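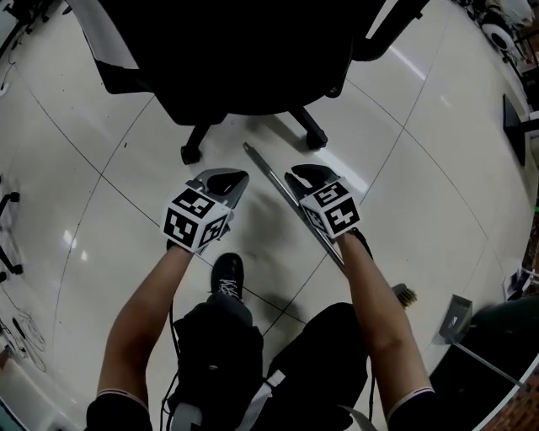
Every spring the big banks and energy companies put out a sustainability report, and every spring I read a few of them so that my neighbors in Flevdale don't have to. The Urier report is the one I've spent the most time on, since Urier owns the gas plant at the end of our road. It is 1124 lines of tables and a great many photographs of wind turbines it doesn't own. I read most of it in an office chair, a black one on a shiny white tile floor, and got up with a sore back and one question. Where did the gas plant go?

It's not in there. I searched. The plant burns gas day and night, you can hear it from the school parking lot, and in the company's own count of its own pollution it has vanished. The explanation is in a note under the fourth table. Two years ago Urier sold 51 percent of the plant to a holding company called Economou, and under the method Urier has picked, a plant it doesn't hold a majority of falls outside the count. Urier still runs the place. Its name is on the fence and its trucks go in and out of the gate. The people who work there get Urier paychecks. But on paper the smoke belongs to Economou, and Economou doesn't publish a report.

So when the front page says emissions are down by a third, that's true in the way it's true that I lost weight when I took off my boots.

I should say that I'm not against companies counting. I spent years asking them to. Back when our group first started turning up at shareholder meetings, we were told the figures couldn't be gathered, then that they could be gathered but would confuse people. Now they're gathered and they do confuse people, and I'm no longer sure that's an accident. There are at least two accepted ways to draw the line around a business like this one. You can go by who owns the shares or by who runs the site. Urier went by who runs the site until the year of the sale, then switched. The switch gets one sentence. The word used is "alignment."

Then there are the trees. Urier has bought offsets from a project called Flunitz, which promises to leave a forest standing. I've read the Flunitz papers too, what there is of them. The forest covers 2138 acres of steep hillside with one bad road, and the project's case is that without the money it would all have been logged. By whom? There's no mill within a day's drive. No permit to cut was ever asked for. The papers say the threat is "inferred from regional trends," and the regional trend they use comes from flat land on the other side of the mountains, where logging is easy and everybody does it.

I'd be glad to be shown I'm wrong about that one. I wrote to Flunitz in August and asked for the map of the area they used for comparison. I got back a thank-you and a link to the page I'd started from. I wrote again. I've had no answer to the second letter.

People I like and trust tell me I'm being too hard. Their argument goes like this. A flawed offset still sends some money to a forest, a flawed report is still better than the silence we used to get, and if campaigners kick every company that tries, the others will stop trying. I've turned this over a lot and I can't get it to work. The money going to Flunitz isn't a gift. It's a purchase, and what's being purchased is the right to go on burning gas at the end of my road and call it balanced. If the forest was never going to be cut, then nothing has been balanced and we've got the same smoke as before plus a certificate. I don't see who is helped by my being polite about it.

As for the others giving up, some of them might. I could live with that. A company that says nothing about its pollution at least hasn't told the county board it is "on track," which Urier did when it came looking for its tax break. The board gave it to them. Two members mentioned the report. I'd bet my truck neither had got as far as the note under the fourth table, and I don't blame them much, they'd been handed the thing that same afternoon.

The jobs question always comes up at this point, so let me take it. The plant and the pipe yard together employ 300 people, and in a town this size that's a lot of mortgages. I've never asked for the gates to be locked. What I've asked for, at the last annual meeting and the one before it, is a closing date with a plan for those workers stuck to it, in writing, with money set aside. The company says it can't commit to a date because the plant is no longer fully its own. Yet the same company decided last year to add a second turbine, and its part ownership didn't seem to get in the way of that at all.

What would change my mind? Fairly dull stuff. Put the plant back in the table, under the old method, next to the new one, so anyone can compare. Print the tons burned on site each month on the website and on the board outside the gate where they post the safety record. Show what the Flunitz credits cost per ton (I suspect it's less than a sandwich). And let somebody check the numbers who isn't paid by the people being checked. The current assurance letter, if you read past the logo, says the reviewers looked at whether the figures were added up correctly. I believe they were. My objection is to what got left off the list before the adding started.

Our group has a motion ready for the next annual meeting asking for the first of those. It takes 1000 shares to put one on the ballot and between us we now have enough, mostly bought in ones and twos. The company has already written to say it thinks the motion unnecessary, given its strong record of disclosure. We're filing it anyway.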